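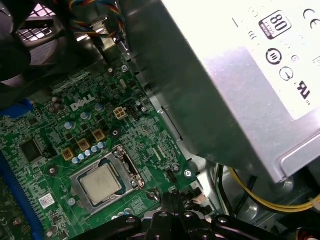 Robot Handling Lab, Unit 4: Picking Up and Placing a Processor

Welcome back, everybody, and thank you for getting your Unit 3 logs in (some of them were a real pleasure to read, and I learned a thing or two myself!). For the next stretch of the course we leave foam blocks behind and work inside a desktop computer. I know a few of you have been waiting for this one since November.

Read this sheet all the way through before you sign up for bench time. Your team gets 90 minutes per session, and it goes by faster than you'd think, especially if you spend the first half of it hunting for a good approach angle.

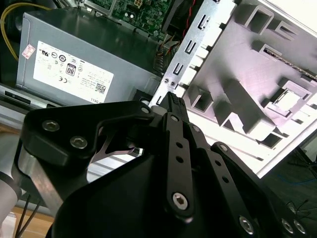 Start slowly, please. Before you try to pick up anything at all, move the fingertips around the inside of the case at low speed and save the positions where you have room to turn. The power supply and the metal brackets take up more space than new teams expect, and a wrist that clears them on the way in may not clear them after you rotate it. Save these positions in Dokinier under your team name, with a short note for each (future you will be grateful).

Next comes the grip. A processor is thin and stiff, so hold it by opposite edges, close the fingers a little at a time, and stop as soon as it is steady. Keep the fingers off the contacts underneath.
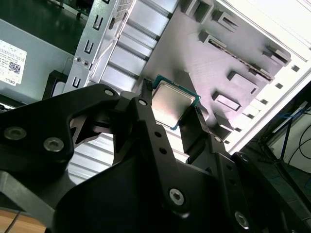

What if the chip sits crooked between the fingers?

Set it down on the foam pad, open the fingers, and grip it again. Trying to fix the angle over the socket nearly always costs you more time.

For placing, line up the corner mark and the notches first, then come straight down and let go. There should be no pushing whatsoever. If the chip doesn't settle flat, back off, raise the arm, and look again. The latch on the socket counts as its own task, and we'll get to it in Unit 5.

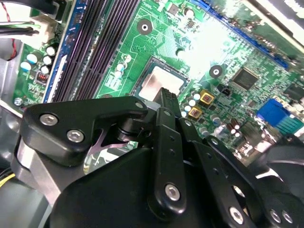 Fig. 4. Gripper fingertip at the processor socket.

What to turn in: your saved positions, one page on your grip settings, and the log from your best run. Label everything with the kit number on your Alemneh card. Team 228, yours is still in my mailbox, so come by and get it!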